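Horkis 平底牛皮纸袋（扭绳提手款）

产品编号：HK-F 系列
品牌：Horkis
用途：零食、烘焙、干货零售及外带
起订量：3000 只
供货：Prendale 仓库现货，印刷款需排期

产品说明

Horkis 平底牛皮纸袋为一次成型的方底结构，袋身两侧带折边，撑开后可自行站立，适合在柜台上边装边放。纸张为本色未漂白牛皮纸，表面不覆膜，可用普通油性笔书写，也可贴标签或盖章。袋口为锯齿切口，向下折两道后用贴纸或订书钉封口即可。

本系列带扭绳纸提手。不需要提手的客户请选择 Sovell 系列，两个系列的袋底尺寸相同，可共用同一种外箱和货架格。

规格

小号：适合单件糕点、两三包小零食
中号：适合便当店配餐、小包装零食组合
大号：适合散装坚果、面包及多件合装
颜色：本色（棕），白色须预订
袋底：方底，胶粘
包装：捆扎后装箱，箱外注明尺寸与批次

各尺寸的展开图和公差表可向客服索取。定做尺寸请先寄实物样品，我们按样品回寄两只白样，确认后再开刀模。

印刷

单色或双色柔版印刷，油墨为水性。图案请提供矢量文件，文字转曲。细于发丝的线条和小号反白字在牛皮纸上容易糊，建议加粗。本色纸会让浅黄、浅粉发暗，对颜色要求较严的客户请选白色纸。

印刷稿由 Gunnel Holmgren 审核，通常在收到文件后 2 个工作日内答复。改稿两次以内不另收费。

储存与使用

存放于干燥处，离地、离墙，避免阳光直射。纸袋受潮后底部胶缝强度下降，梅雨季节请整箱密封，用多少拆多少。未开箱的产品可存放 8 个月。

本品不防油。盛放现炸食品或带酱汁的食物时，请另加防油衬纸（Scanlon 衬纸可配套订购）。不建议直接装冷冻品。带独立包装的零食、茶包、糖果可直接放入。

装袋时先把袋底四角撑平，重的放下面，袋装零食可以竖着插放，比平叠省地方。装到离袋口一掌宽为宜，再多就不好折口。
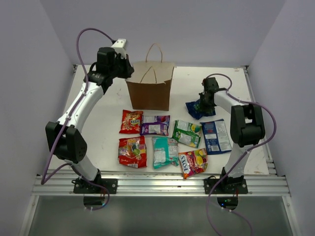 棕色纸袋与小包装零食

常见问题

能否混装尺寸？
可以，同一订单内小号和中号可以混装，以整捆为单位。大号单独装箱。

颜色为什么有深浅？
本色纸未经漂白，不同批次之间有轻微色差，属正常现象。连锁门店如需统一，请一次订足或指定批次。

有没有样品？
现货尺寸提供免费样品，运费到付。印刷样品按实际费用收取，下单后抵扣。

破损如何处理？
签收时发现外箱压坏或进水，请先拍照再拆箱，连同箱外批次号发给客服。数量不足的，随下一批补发或退款，由客户选择。

相关产品

Sovell 无提手纸袋
Scanlon 防油衬纸
Horkis 圆形封口贴（空白、单色）

订购与咨询

批发客户超过 10 箱请联系 Thongchai Suwannarat 报价，其余订单可在本页直接提交。当天下午三点前确认的现货订单当天出库。十月订单较集中，印刷款请提前安排。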